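Riltine twin hand grippers: two months of fitting, cleaning and swearing

Verdict: good hardware, poor paperwork. Buy the spare jaw set at the same time and hide it from your colleagues.

We run one cell that learns to handle cloth. A person works the fabric with a gripper in each hand, the cameras take it all down, and an arm in the next bay is supposed to pick up the habit later. The Riltine pair replaced our old Skuka ones in September, after the Skuka trigger return spring let go for the fourth time and landed somewhere we have still not found.

Setting up took Hanna Adamczyk and me most of a day. The manual says an hour. The manual also says to mount the hub "with the appropriate screws", of which there are two lengths in the bag, and the longer one will happily go in, bottom out and leave the jaws with a wobble you only notice once you have recorded 200 takes. Use the short ones. Put a dab of paint on them so you can see if they creep.

Then there is the zeroing. You close the jaws fully, hold the trigger for a slow count, let go, and do the other hand. If you zero with so much as a thread between the tips, the reading will be off all morning, and it will look entirely convincing. Hanna now wipes the tips with a lint-free cloth before every zero. I do it when she is watching.

Our work surface is a bed. I have yet to meet an integrator who doesn't raise an eyebrow at this, but folding a garment on a laminate bench teaches a machine how to fold garments on a laminate bench. The mattress gives under the hand, and that give is where cheaper grippers come unstuck, because the jaws dig in and the operator starts lifting their wrists like a nervous pianist. The Riltine jaws sit low and shallow enough that you can go in flat. 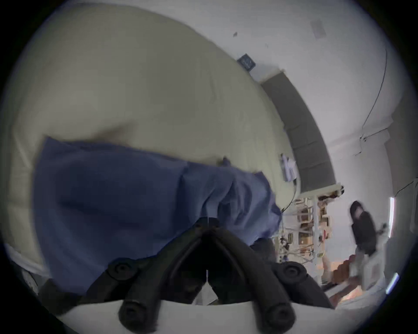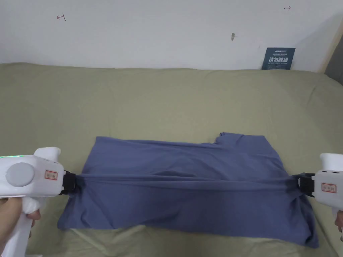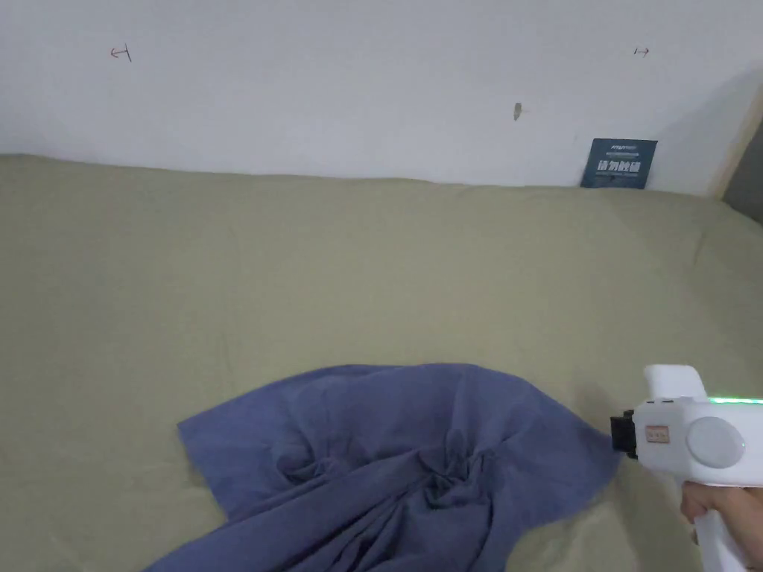
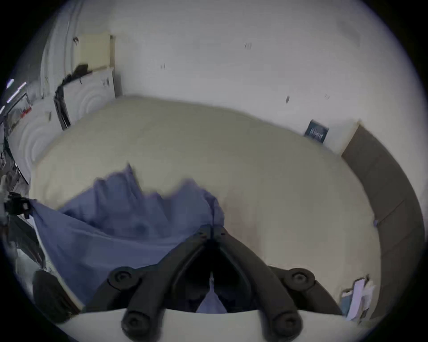 The bed cell, from the gripper cameras (first and last) and from head height (second and third).

Grip is the strong point. Thin jersey bunches up neatly in the tips and stays there under a decent pull, and I have had no tears, which I could not say of the Skuka pair. Thick seams are less happy. A doubled hem wants a second attempt, and the trigger has a soft patch halfway through its travel that makes you think you have closed when you haven't. You get used to it. Visitors do not, and the sign asking them to keep their hands off has only partly helped.

The green light strip is easy to see while you work, so I forgive it being bright enough to read by. The wide view from the gripper camera is generous too, to the point where it will also collect your shelving, your colleagues and whatever you meant to tidy away. Tidy first.

Upkeep is where I start grumbling. Lint works its way in behind the jaw pivots, and with cotton on the go every day I strip ours every 300 cycles, against the 2581 in the handbook. (Who arrives at 2581? I would like to meet them.) It is a ten-minute job per hand if you have a small soft brush and somewhere to put the washers. Do one hand at a time. The left and right pivots look the same and are not, and I have a note in Hanna's handwriting to that effect taped inside the lid of the case.

One repair so far. The right handle began dropping its signal whenever the operator turned the wrist outwards. I blamed the connector, then the cable, then the software, in that order, and wasted an afternoon on each. Halldóra Mikkelsen at the Gesville service desk asked me to look at the strain relief, which had been fitted back to front. Turned round, retightened, no trouble since. She was very polite about it. The replacement part I had already ordered cannot be returned.

Good: low jaws, firm hold on light fabric, sensible weight, a service desk with a human at it.

Bad: the screws, the soft trigger, pivots that eat fluff, a manual apparently written by somebody in Bainbridge with a train to catch.

Four out of five. It was heading for three until I fixed the strain relief.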